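# Looking After the Two-Arm Kitchen Cell: What the Setup Work Bought Us
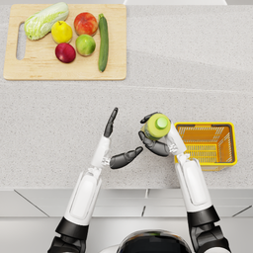
*Fig. 1. The simulated cell with the right hand holding the green bottle and the left hand open.*

Korndale robotics course, final report, 5 August 2023

## 1. Background

We took over the Gwilliam cell in January from the previous student group. It is a simulated two-arm robot at a kitchen counter, and the handover notes said it was "calibrated and ready." We did not find much evidence for either word. The notes had no record of hand offsets, no list of which object models had been changed, and one startup script that loaded the wrong hand file.

Our job was to set the cell up again from a known state, write a maintenance routine, and check whether the routine made any difference. The last part matters most to us, as the earlier reports skip it.

## 2. Setup

The counter layout is fixed. The cutting board and produce go at the back left, and the basket sits to the right of the right arm. We locked those positions in the scene file after discovering that two old saves disagreed about where the basket was.

Before any run we do the following:

1. Load the scene from the clean copy, never from the last save.
2. Send both arms to the rest pose and compare joint readings with the log.
3. Open and close each hand with nothing in it.
4. Grip the bottle with the right hand, cap up, and hold it for 20 seconds.
5. Write down the result, including when it is boring.

Step 4 is our main check. The bottle is harder than the lemon or the plum because a small error at the wrist shows up as a lean.

## 3. Faults and repairs

**Right thumb offset.** The thumb closed early and pushed the bottle over. The old group had fixed this by raising the grip force, and that hid the problem. We put the force back to default and corrected the offset.

**Bottle contact shape.** The Berus model pack gave the bottle a contact shape wider than its visible body, so the fingers stopped short of it. We rebuilt the shape. The zucchini may have the same fault, but we ran out of time to look.

**Left hand.** No repair made. It opens fine. We tested it much less than the right hand and would not claim more than that.

## 4. Results

We ran the bottle check 300 times before the repairs and 300 times after. Drops went from 50 to 28. That is better, but we are not convinced the maintenance routine deserves the credit. Both repairs went in during the same week, and we never tested them one at a time.

The bigger doubt is about the simulator. Nothing in it wears out. The "maintenance" in this report is mostly file care, and we can't say how much of it would carry over to the real arms in the Burnach lab, where cables and joints have problems of their own.

## 5. Left for the next group

- Test the thumb offset and the contact shape separately.
- Check the zucchini model.
- Give the left hand the same bottle check.
- Keep the force setting at default unless there is a written reason to change it.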